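**December, notebook 3 — wrist camera pose drift in sim**

Picking up from yesterday's entry. Samska (the sim side of the stack) and Drullar (the pose estimator) still disagree on where the wrist camera is after a long reach. The planner trusts Drullar, so the arm stops short of the pregrasp pose and the approach check times out. Davina saw the same thing on her branch and put it down to the controller. I don't think it is the controller. Joint tracking error at the stop is well inside tolerance in every log I have opened.

Setup for today:

- kitchen scene, default lighting, no clutter spawned
- 520 episodes, fixed seed list, same list Davina used
- Drullar at the December tag, feature matcher unchanged
- controller gains unchanged
- wrist stream recorded at every planner tick

Baseline result: 20 episodes fail the approach check. All of them fail in the same stretch of the trajectory, after the wrist levels out and before the descent starts. Replayed three by hand with the planner paused at the last good tick. The estimate slides sideways while the true pose holds still. Height and pitch stay fine. The slide is smooth, with no jumps, so the outlier gate never fires.

Ruled out so far:

1. Timestamp skew. Rewrote the stamps from the sim clock, same 20 failures.
2. Extrinsics. Reloaded from the scene file and diffed against what Drullar has in memory. Identical.
3. Joint noise. Turned it off. Failures move by a tick or two, none go away.

Dumped the wrist view at the stop for one of the replays.

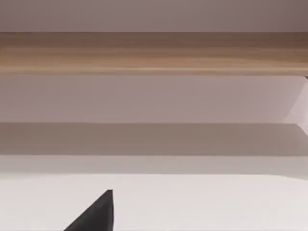
Drullar solves for camera motion with point matches first and falls back to line segments when the match count drops under the threshold. The fallback weights each segment by length and does not look at how the directions are spread. With a view like the one from the replay, nearly every long segment runs straight across, parallel to the top and bottom of the image, so the line term pins vertical motion and says next to nothing about sideways motion. The slanted edge on the pale piece at the far right is the one scene line that could help, and it is short, so the length weighting all but throws it out. The grain on the board doesn't help either, as it runs lengthwise along with everything else. The other strong diagonal is the gripper finger, and it is bolted to the camera's own link. Any feature on it votes for zero motion.

That last part made me go look at the self mask. The mask is built from the collision mesh, and the collision mesh for the fingers is the simplified one. Projected it into the camera and compared with the rendered finger: the mask is narrower than the visual mesh along the sloped side. So a sliver of finger leaks through and feeds the solver. In most views there is enough real texture to outvote it.

Two changes, tested apart and then together:

- **A:** build the self mask from the visual mesh, dilated by 3 pixels
- **B:** in the line fallback, compute the direction spread and inflate the covariance along the weak axis

A alone: failures drop, but the estimate still wanders. Without the finger it has no bias toward zero, it just has no information. B alone: the planner sees the large covariance and slows down, but the mean is still wrong. A and B together: the estimate leans on joint kinematics for the weak axis, and the approach check passes on all 20 of the old failures. No new failures in the other 500.

Cost: the visual mesh mask is slower to project. Cached it per finger opening, 1,670 entries, built once at load. Load time is now annoying but the tick budget is unchanged. Might be able to thin the cache out. Not today.

Notes for whoever merges:

- B touches the covariance message. Aliyu reads the same message for its replanning trigger and has a hard-coded upper limit. Needs to be raised or made a parameter before this lands.
- The mask change should go in both arms' configs. I only did the left.
- Don't swap the collision mesh itself. Condine uses it for clearance checks and the timing there is already tight.

Talked to Damilola Bashir after lunch. She wants the direction spread logged as its own channel so it can be plotted against the stop points. Agreed, added it under the estimator topic. She also asked if we should just put texture in the scene. I'd like to keep the plain one. Cabinet fronts in a real kitchen can be just as blank, and this scene is now a decent regression case.

Open:

- match threshold for the fallback was picked by hand long ago, nobody has the reasoning written down
- check B with the wrist rolled, where the weak axis no longer lines up with an image axis. The math should cover it — not tested
- Davina Imrie to rerun the seed list on her branch with A and B and her gains
- replays and dumps are in the shared folder under the Samska run name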